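스토리 포인트를 그만 세기로 했다

작년 말부터 우리 팀은 Markeo로 스프린트를 관리한다. 도입할 때 들은 말은 속도가 눈에 보인다는 것이었다. 보이긴 한다. 지난 분기 합계가 1,645포인트, 그 전 분기보다 308포인트 늘었다. 그런데 배포 횟수는 그대로였다.

이유를 찾겠다고 티켓을 뒤져 봤더니 예전 같으면 3점 줬을 일에 5점이 붙어 있었다. 누가 속인 건 아니다. 그래프가 올라가야 회의가 빨리 끝나니까 다들 조금씩 후해진 것 같다. 나도 그랬고.
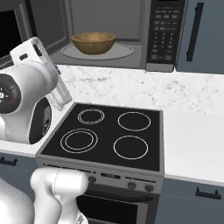 추정 회의도 마찬가지다. 한 번에 대략 40분씩 카드를 고르고 숫자가 갈리면 토론을 하는데, 막상 끝나고 보면 가운데 값으로 합의한 경우가 대부분이다. Brolia 연동 건은 8점으로 잡았다가 스프린트 세 개를 잡아먹었다. 회고에서는 "추정을 더 정확히 하자"는 말이 또 나왔다. 몇 번째인지 모르겠다.

1월부터는 우리 쪽 작업만이라도 포인트 없이 가 보자고 했다. 백로그에 남은 티켓 186개는 크기를 매기지 않고, 일주일 안에 못 끝낼 것 같으면 그냥 쪼갠다. 이것도 만능이라고는 생각 안 한다. 쪼개는 기준을 두고 또 싸울 게 뻔하다. 그래도 한 분기는 해 보고, 배포 간격이 그대로면 그때 다시 쓰겠다.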